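Section 4. Preparing the Table and the Reused Carton

4.1 Purpose

This section describes how the sorting table at the Herham room is to be set up before a Skolero session. It applies to staff and to outside instructors who have signed the room sheet. Questions about the table or the cartons should be directed to Arash Golestani. Questions about bookings go to Siu-fong Kuo.

4.2 Before You Begin

Cartons are kept flat on the lower shelf of cabinet 1309. Only retail cartons that held dry or sealed goods may be used. A carton that smells of food or has a soft corner must be placed in paper recycling.

CAUTION: Check every carton for staples and strapping wire before handling. Do not run a bare hand along a torn flap.

4.3 Setting Up the Table

1. Draw the white curtain fully across behind the table. Let it hang freely and do not pin it to the table edge.

2. Wipe the tabletop with a damp cloth, then with a dry one. Solvent cleaners are not permitted on this surface.

3. Open out the carton and tape the base seam on the outside. Tape on the inside catches on items as they are drawn out.

4. Lay the carton on its side near the back edge of the table, midway along, with the open end facing the front.

5. Fold back any loose flap. If a flap will not stay back, trim it with the safety cutter kept in the cabinet drawer.

6. Press lightly on the upper side of the carton. Replace the carton if the panel sags.

NOTE: The direction of the printing is of no importance. A carton may be used with its label upside down, and there is no need to cover logos or lettering.

NOTE: Grey or bluish smudges that remain after two wipes may be left. Do not scrub them. Scratches deep enough to catch a fingernail should be entered on the room sheet so that Danai Tsolakis can arrange for the top to be refinished.

4.4 Cut-Out Holes

Many retail cartons have hand holes or other cut-outs. These are acceptable provided that the cardboard between the hole and the nearest edge is sound. Light entering through a hole does not affect the activity. Holes are not to be taped over, as the tape lifts the printed layer when the carton is flattened again.

4.5 Wooden Blocks

Pine and dark brown blocks may be used in the same session. Inspect the ends for splinters and sand them lightly where needed. Blocks are to be set down on the tabletop, never dropped or slid.

Carton and tabletop during a session 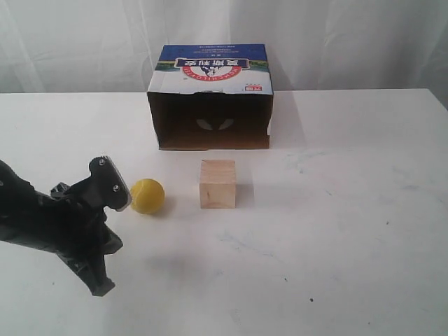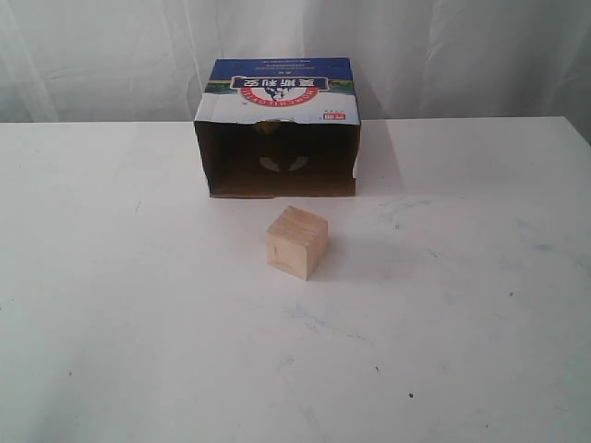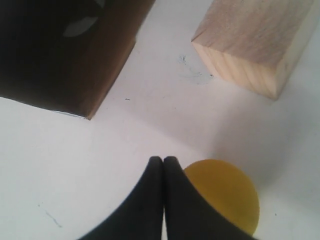
4.6 Closing the Session

1. Return the blocks to their tray.

2. Slit the outer tape, flatten the carton and return it to cabinet 1309. A carton with a split corner is not to be stored.

3. Wipe the table once more and leave the curtain drawn.

4. Sign the room sheet and note the number of cartons discarded.

The cabinet is restocked on Wednesday. Instructors who require a carton of a particular size should leave a written request with Teodor Piątek before that day.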